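Placement scores and the one-credit support course

Our district adopted the Koster placement test for incoming ninth graders two years ago. I have been comparing the math placements with first-semester grades, and the cut score needs another look.

The current rule is simple. A student below the cut goes into Algebra 1 with a support period. A student at or above it goes into Algebra 1 alone. The cut was set at 910, which came from the vendor's default table. It was never checked against our own grades.
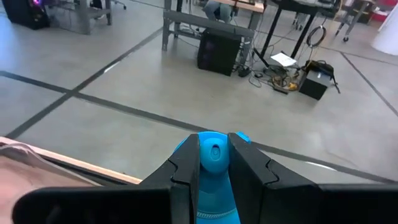 Nearly 3000 students have now been placed this way. Ngozi Uzor in the assessment office gave me the grade file in June, with names removed. I sorted it into bands on either side of the cut. Students just below it, with support, passed at a higher rate than students just above it, without support. The gap holds in both years of data.

There are limits to this. The file has no attendance data, and the grades come from different teachers with different late-work policies. Asabe Nwachukwu pointed out that one middle school gave the test in the afternoon, after a state practice exam. I reran the comparison without that school and the direction did not change.

What I would ask the board to consider:

1. Treat scores near the cut as undecided, and let the eighth grade teacher's recommendation settle them.

2. Publish pass rates by score band each year, with the support and non-support groups shown separately.

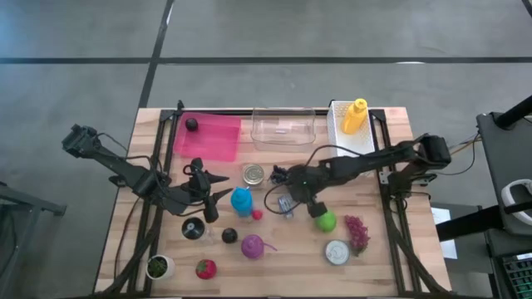 3. Allow a student to add or drop the support period at the end of the first quarter without a schedule penalty.

The third item costs the most, as it ties up counselor hours in October. I don't have a staffing estimate for it yet.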